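El tiempo que figura en la pantalla no es una medida

Llevo años defendiendo en reuniones técnicas una posición que suele recibirse como una manía: un electrodoméstico no debería mostrar un tiempo restante si no puede calcularlo con un error acotado. La cifra de la pantalla se lee como se lee un cronómetro, y lo que contiene es una estimación inicial corregida a saltos. El usuario no tiene forma de distinguir una cosa de la otra, y los fabricantes no han mostrado gran interés en que pueda hacerlo.

Mi objeción es de metrología elemental. Toda magnitud comunicada debe llevar unidad, resolución e incertidumbre. La pantalla de una lavadora comunica la unidad (minutos) y una resolución (un minuto) que no guarda relación alguna con la incertidumbre del cálculo. Si un programa puede desviarse un cuarto de hora según la temperatura de entrada del agua, la presión de la red y el reparto de la carga en el tambor, presentar el resultado al minuto es un error de redondeo que en cualquier informe de laboratorio sería devuelto al autor.

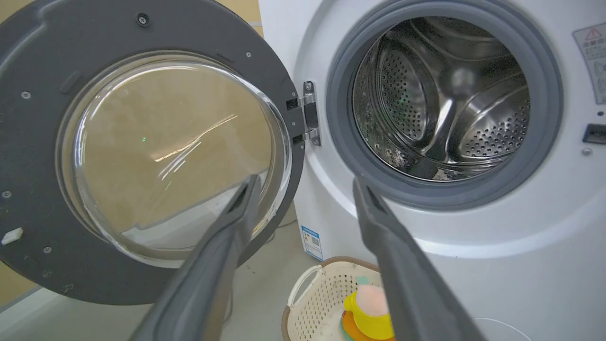

Las fuentes de desviación son conocidas. La fase de llenado depende del caudal disponible. La fase de calentamiento depende del salto térmico y de la tensión de red, y en invierno se alarga de forma apreciable. El centrifugado depende del desequilibrio: el control intenta distribuir la ropa, mide, desiste, vuelve a intentarlo. Cada intento añade minutos que no estaban en la cifra inicial, y durante ese intervalo muchos modelos mantienen el contador detenido. Un contador detenido mientras el proceso avanza es una información falsa en sentido estricto, con independencia de la intención de quien lo programó.

Ruwan Saha y yo hicimos un registro doméstico de 148 ciclos, con anotación manual de la hora de arranque, la cifra mostrada y la hora de desbloqueo de la puerta. No tiene valor estadístico general: eran pocas máquinas, de una sola zona de suministro y con usuarios que lavaban lo que les convenía. Sirvió para comprobar algo más modesto. La desviación mediana fue de 12 minutos y tuvo signo positivo en la mayoría de los casos, es decir, la máquina terminó más tarde de lo anunciado. Una estimación cuyo error tiene casi siempre el mismo signo está sesgada, y un sesgo conocido se corrige. Que no se corrija es una decisión.

Saha sostiene que la decisión es comercial y que no merece más análisis: en la tienda se comparan programas por su duración, y una cifra baja vende. Yo creo que la explicación es parcial. He revisado la documentación de servicio de dos plataformas de control, la Prislow y la Dumitrescu, y en ambas la duración nominal procede de un ensayo en condiciones de referencia: agua templada, presión estable, carga normalizada. Trasladar ese valor a la pantalla sin modificación es pereza de ingeniería antes que estrategia de ventas. El resultado para el usuario es idéntico.

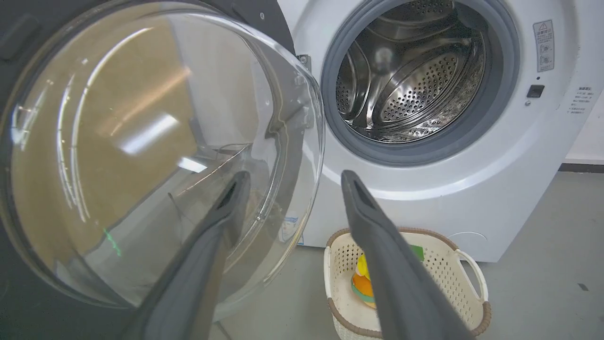
¿Sería más útil suprimir la cifra por completo?
Depende de la fase. En el arranque, un intervalo ('entre 90 y 110 minutos') es honesto y suficiente para organizar una tarde; en el último aclarado, cuando la varianza restante es pequeña, la cifra al minuto puede mostrarse sin reservas.

El argumento contrario más serio es el de la simplicidad. Se dice que el intervalo confunde, que el usuario medio quiere un número y que dos números generan llamadas al servicio técnico. No conozco datos públicos que lo respalden. Las previsiones de lluvia se dan en porcentaje, los plazos de entrega se dan en franjas, y la gente se organiza con ellos sin dificultad aparente. La hipótesis de que la misma persona pierde esa capacidad al entrar en el lavadero me parece poco sólida.

Hay un segundo argumento, este de orden técnico, según el cual la estimación adaptativa exigiría sensores adicionales. Es falso para la mayor parte de las variables. La máquina ya mide la temperatura del agua, ya dispone de presostato, ya conoce el par del motor y, por tanto, el desequilibrio. Lo que falta es memoria de ciclos anteriores. Guardar la duración real de cada fase en los últimos usos de cada programa ocupa una cantidad trivial de memoria no volátil, y una media móvil sobre esos valores eliminaría el sesgo local: el agua fría de una casa concreta o la presión baja de un cuarto piso. El módulo Skaltmont, que no es caro (199 euros como recambio suelto), incorpora un registro de fases. Lo utiliza exclusivamente para diagnóstico de averías. La cifra mostrada sigue saliendo de una tabla fija.

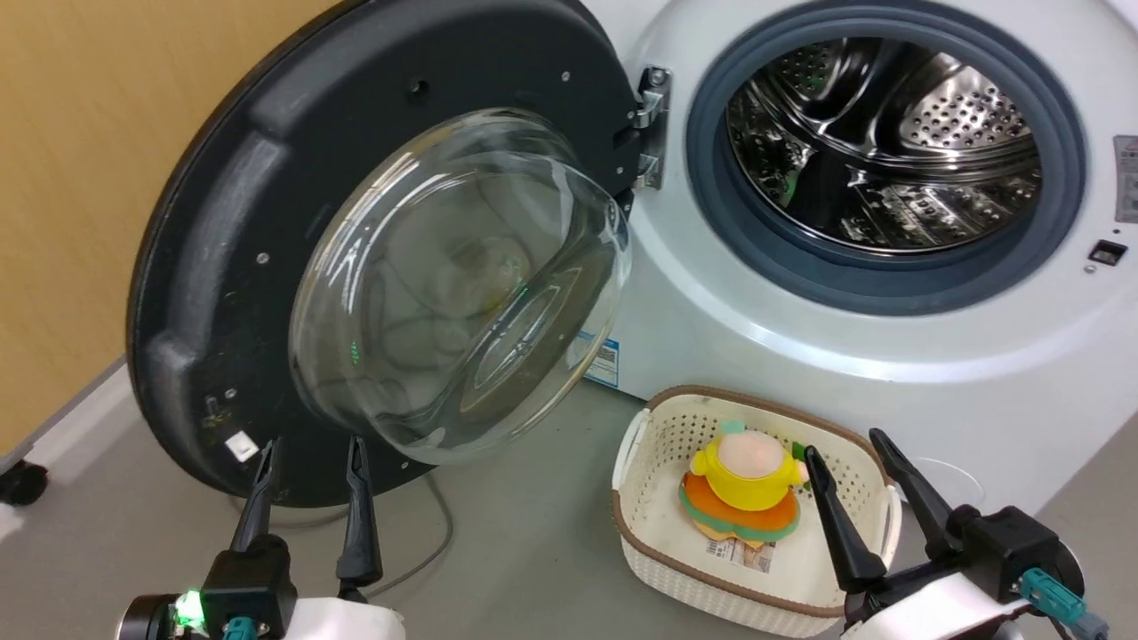

Lavadora de carga frontal con la puerta abierta.

Queda la cuestión del desbloqueo. El tiempo restante llega a cero y la puerta continúa bloqueada durante un periodo que en nuestro registro fue de unos 4 minutos en el caso más desfavorable. El bloqueo es correcto y nadie sensato propondría acortarlo. Lo incorrecto es excluirlo del cómputo. Para quien espera, el ciclo acaba cuando puede sacar la ropa, y cualquier otra definición de 'fin' responde a la estructura interna del programa, que al usuario le es ajena. En la guía de servicio de Grastham el retardo de puerta aparece incluso en un capítulo distinto del de los programas, como si perteneciera a otro aparato.

Propongo tres cambios, por orden de coste. Incluir el retardo de puerta en la duración mostrada: una constante en una tabla. Sustituir la cifra inicial por un intervalo hasta el final del lavado principal: una modificación del texto en pantalla. Alimentar la estimación con los ciclos previos del propio aparato — y aquí sí hace falta trabajo de desarrollo, aunque moderado. Los dos primeros podrían entrar en cualquier revisión de firmware.

Envié estas observaciones en septiembre al buzón técnico de uno de los fabricantes. La respuesta indicaba que los tiempos son orientativos y remitía al manual, donde en efecto consta así, en una nota al pie de la tabla de programas. En la pantalla no consta.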